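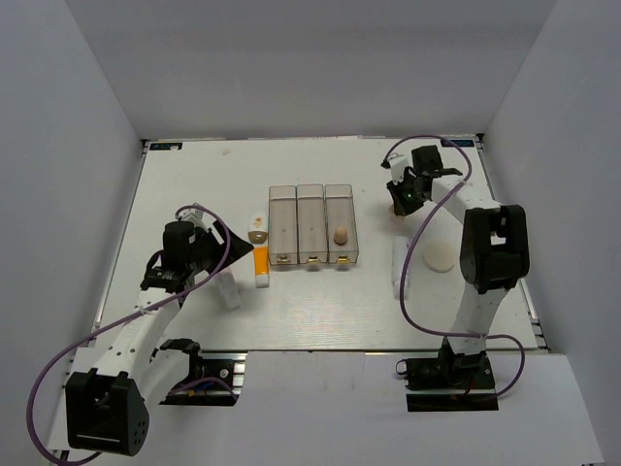
Monday, late morning, February

Back from the Pretberg road and my fingers have only just thawed enough to write, so forgive the handwriting on the first few lines of the paper copy. I want to get this down before lunch while I still remember which reading belongs to which lane.

For anyone picking this up cold: we are trying to work out how much grip is left on the surface at the Tralport junction, on the downhill approach where the two lorries came together before Christmas. The police have finished with it and the council reopened it the same week, and as far as the public is concerned that is that. But people who live on that hill have been saying for years that it goes like glass after a bit of drizzle, and Katia Monti (who took the original call and has been very patient with all my questions) thinks they deserve a proper set of measurements. So do I, as it happens.

We set up at the lay-by with the pendulum tester and started from the give-way line, working uphill. I had planned to cover 200 metres in each lane. We did the full 200 in the downhill lane and were very pleased with ourselves, and then the traffic management people wanted their cones back, so the uphill lane is only part done. I've marked on the sketch where we stopped. Please don't join the dots past that mark, however tempting it looks!

First impressions, and they are only impressions until I've done the temperature corrections. The wheel tracks in the downhill lane are noticeably more polished than the strip between them. You can feel it with a bare hand if you're daft enough to take your glove off, and I was. The stone has lost its edges. Nearer the top of the hill it feels rougher and the readings agree, which is a comfort, as I was beginning to wonder about the slider.

About that slider. I swapped the rubber halfway through because the edge had worn further than I liked, and I did condition the new one before carrying on, but there are only two readings on the new rubber that repeat positions done on the old one. They agree well enough for me to sleep tonight. Katia would have liked more and she is quite right. Next time we repeat a whole row. 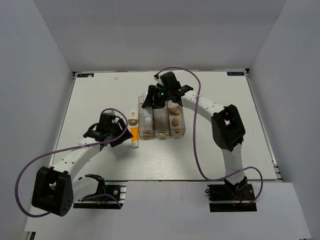 Bench, right arm over the bins.

Water: the bottle we took was the one from the van, and I have no idea how long it had been in there. It was clean to look at, but I'd prefer us to carry a fresh one and write the fill date on it. Surface temperature was dropping for most of the morning in the shade of the cutting and then came up again rather quickly once the sun got over the trees. I wrote it down beside every position, so it can all be corrected, it's just going to be a tedious afternoon with the table.

A gentleman out with his dog stopped for a good long chat. He says the Kulkarni quarry wagons started using the hill when the bridge on the lower road was given its weight limit, and that the shine on the road came after that. I've no way of testing it from a pendulum reading, but the dates of the weight limit must be on file somewhere and it would be worth laying them beside the collision records. He also says the drain by the give-way line backs up. It wasn't backing up this morning. I had a look down the grating and there's a fair bit of leaf in there.

One thing I do want to flag, in case I forget it by the time we write up. The warning sign before the bend is almost completely behind a holly. Coming down in the van I didn't see it until we were nearly level with it, and I was looking for it. Nothing to do with skid resistance, everything to do with how fast people arrive at the bottom. I'll put in a note to the highways desk today whether or not it ends up in our report.

Still to do: corrections for both lanes, tidy copy of the sketch, ring the Zotley people about hiring the texture meter (they wanted it booked a week ahead last time), and ask for the cones for a full day. Katia is going to dig out the resurfacing history. If the last dressing was as long ago as the lay-by gossip suggests, that will save us a lot of arguing.

Van needs diesel. Pendulum case has a sticky catch again, the left one.

Recent entries
Tralport junction: sketch plan and lane numbering
Pendulum calibration check, new slider rubbers
Notes from the call with Katia Monti
Zotley texture meter: hire terms and what's in the box
Pretberg road, drainage walkover
Reading old collision diagrams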